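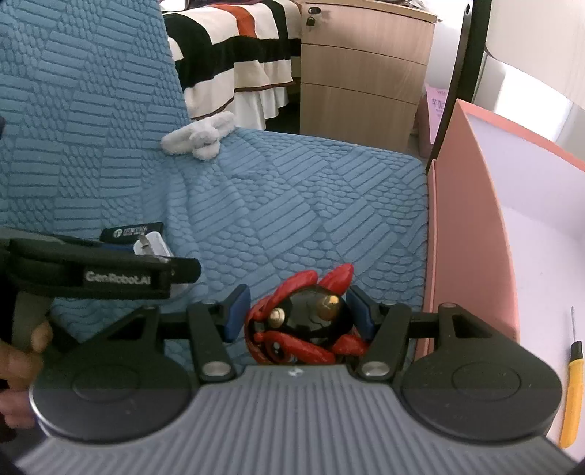 Le canapé, épisode 2 : la housse bleue et tout ce qui traîne dessus

Bon. Je reprends là où je m'étais arrêtée en décembre, j'ai dix minutes avant que le petit se réveille.

La housse est donc restée. Bleue, matelassée, avec des blocs de longues barres et entre les deux des petits ovales en relief, comme des galets. Je la trouvais moche dans le magasin. Maintenant je l'aime bien, surtout l'angle arrondi de l'assise. Modèle Brovholm, 120 euros, livrée pliée dans un sac minuscule. Le déballage, je vous raconte pas.

Seul défaut : les plis entre le dossier et l'assise. Je tire, je lisse, ça revient. Adhiambo m'avait conseillé de coincer un rouleau de mousse dans le creux, j'ai pas encore essayé. Si quelqu'un l'a fait je veux bien savoir quel diamètre.

Et puis les jouets. Le canapé, chez nous, c'est le parking. Tout y passe, et en ce moment la star c'est le machin rouge, noir et doré. Une espèce de figurine, très brillante, deux boutons dorés sur le noir, un bout rouge pointu qui dépasse comme une oreille. Ou une feuille, on n'est pas d'accord à la maison. Danish dit une feuille. Moi je vois aussi un œil noir avec des petits points blancs, donc pour moi c'est une bête, fin du débat.

Ma règle du soir, en vrac :
Ce qui est sur le canapé va dans le bac, sans trier.
Le tri c'est le samedi d'un autre, pas le mien.
Les coussins en dernier, sinon on les refait deux fois.
Un coup de brosse sur les barres de la housse - dans le sens des barres, sinon les miettes se coincent dans les galets.

Ça prend 5 minutes. Enfin 5 minutes quand personne ne ressort tout derriere moi.

Pour le bac j'ai pris le Magesa, le grand, sans couvercle. Le Isov était plus joli mais trop profond, tout ce qu'on cherche finit au fond et on vide par terre. Retour au magasin, remboursée, merci.

Prochaine étape le lavage de la housse. L'étiquette dit 800 tours maxi, et j'ai un peu peur pour le relief. Je ferai ça un matin où il fait beau et je vous dirais.

Allez, il est réveillé. Je file.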